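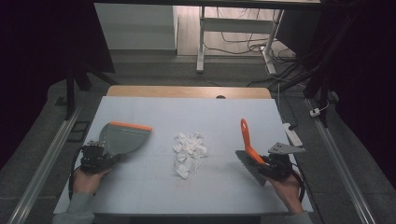
March 19, 2025. Workshop book, dye bench.

Third go at the walnut brown. The first two came out the colour of a wet digestive biscuit, and I have the swatches pinned up by the door to keep me humble.

Recipe as before: Rudd cotton drill, scoured overnight, 12 per cent alum on weight of fibre, then the husk bath. The husks are last autumn's, soaked since Sunday in the tall bucket, and the smell has now reached the stairs. Malcolm Greenwood asked if something had died. I told him it was heritage craft.

Changed one thing only, which is a first for this book. The bath came up to 60 and stayed there for two hours, where last time I let it boil while I was on the phone to Geseo about the invoice. (Invoice still wrong. They have us down for 29 metres of the wide cloth. We ordered the narrow.)

Swatch 512: mid brown, slightly green in the folds. Better than 511, which isn't saying much.
Swatch 513: same bath, pinch of iron. Went nearly black in four minutes and stayed blotchy whatever I did with the stick. I rather like it. The customer will not.
Swatch 514: no mordant at all, out of spite. Best of the lot. Even colour, soft, took right into the weave.

So walnut doesn't need alum, as every dye book on the shelf says on its first page, and as I would know if I read first pages. Vittoria's note from last May says the same thing, underlined twice, in this very book.

Rinse water ran clear on the fifth change for 514, seventh for 512. Dried flat on the rack, away from the window. One half of each is now taped up in the skylight with card over the other end, and I'll look at them when I remember.
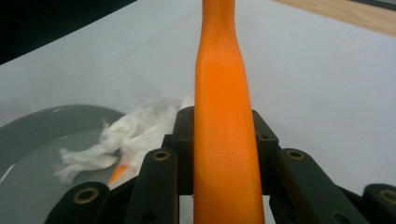
Vittoria Costa read the above over lunch and wants it noted that the green in 512 is the tap water, that she said so in January, and that I should do the next bath with rainwater from the butt before I blame the alum for everything. She also says two hours is mean and she would leave it in overnight with the heat off.

Fine. Next bath, then: rainwater, no alum, heat off at two hours, cloth left in till morning. Half the cloth weight again in husks. Strain them through the old net curtain this time, as picking bits out of wet drill is no way to spend an afternoon.

Still to do: ring Geseo again. Find the lid for the tall bucket. Order more Skukaleo soap, the plain one.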